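Up at 6, rain already going sideways. Kettle, toast, half a mandarin. Meant to write this up last night but fell asleep with the lamp on and the pen uncapped, there's a blue spot on the doona the size of a coin. So. Catching up.

Sketirdale again. Third trip out there this winter and the road gets worse each time. They've patched the bit by the creek and left the rest, so it's smooth for as long as it takes to change gear and then back to rattling. Ute sounds like a cutlery drawer. Must ring about the shockies. Have written that in here before, I know.

The cemetery is what I went for. Old section, up behind the pines, the part they don't mow. Found the row I was after finally, had been looking on the wrong side of the path the whole time because the map in the library has north pointing left. Stones mostly face down or sunk. Got the one, though. 1866 clear as anything, then a surname starting with H or possibly K, then lichen. Didn't scrape it. Read that you shouldn't, even with a soft brush. Tried the torch trick, holding it flat to the side so the letters throw shadows, and got a bit more – an age, looks like 3 years, and a line of verse gone to mush at the end. Stood there a good while. Thongs were a stupid choice of shoe.

Wrote it all down in the notebook, then dropped the notebook in the wet grass. Pages drying on the oven door now, curling up like chips.

If it's an H it fits the family who had the store. If it's a K then I've got nothing and the whole winter has been a wild goose thing. The burial register would settle it but the register is at Viltulero, in the council building, and they only open the archive room on request, by letter. By letter! Have written the letter. Have not posted the letter. No stamps.

Lunch at the bakery. Pie too hot, then too cold, never got it in the middle. They've stopped doing the neenish tarts. The girl said there wasn't the call for them. Well I was calling for them. Had a lamington and sulked.

Drove home the long way past the reservoir to see how full. Very. Two pelicans and a lot of brown water, bits of tree going past. Dog in the back barking at every single cow, Obi has known cows his entire life and is still outraged. Wiped his feet at the door and he went straight round the side and got them muddy again.

Afternoon, a start on the back room. Sick of that carpet, it smells like a tent. Pulled up one corner and there's lino under it, and under the lino newspaper, and under the newspaper boards with gaps I could lose a pencil down. So it'll have to be covered with something. Pale, I think. The room only gets sun till ten. Dark boards show every hair off the dog anyway, and he is shedding like it's his job.

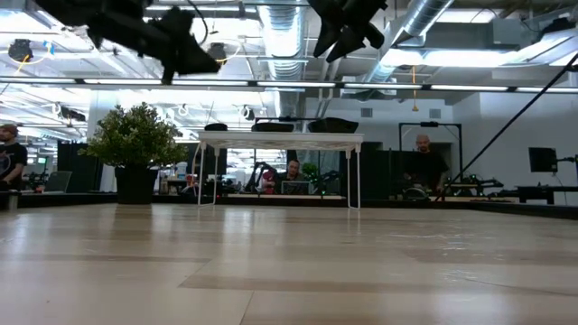
Long pale planks, white table. The sort of colour I'm after.

Shine might be a bit much. Will go mad looking at paw prints. But the colour, yes. The Brinora catalogue has one close to it, in matt, and wants 2000 dollars for the room before anybody so much as picks up a hammer. Sat down after reading that. Could do half the room and put a rug over the other half. Could live with the tent smell. Measured it up twice and got two different answers, so the tape is going in the bin or I am.

Newspaper from under the lino is the best thing to come out of the day, anyhow. Mostly stock prices and an ad for corsets, a bit about a missing horse. Somebody's tea ring over the shipping news. No date on the piece I've got, the top's torn off. Sat on the floor reading it till my leg went dead. Then another piece, and another, and before I knew it it was dark and I'd done no work at all and there was nothing out for tea.

Eggs. Last of the silverbeet, which has gone to seed and is bitter as anything but it's mine and I'm eating it. Chooks off the lay nearly, one egg today and it was soft shelled. More grit. Check the hopper, the lid isnt sitting right and the rain gets in.

Things for tomorrow. Stamps. Grit. Ring about the shockies (really). Take the library map back and tell them about north. Bring the wheelie bin in before it goes over again, it went the full length of the drive last time and ended up in the agapanthus. Ask at the hardware whether they have offcuts of anything pale.

Keep thinking about the little one up behind the pines. Three years old, and a verse somebody chose and paid for by the letter, and now I can only make out the front half of it. "Sleep on" something. Might go back when it's dry with the good torch and proper boots. Would like to get the rest of the line at leats.

Rain's eased. Frogs going off in the gutter. Obi asleep on the one good cushion. Oven door pages are dry, more or less, and the H still looks like a K.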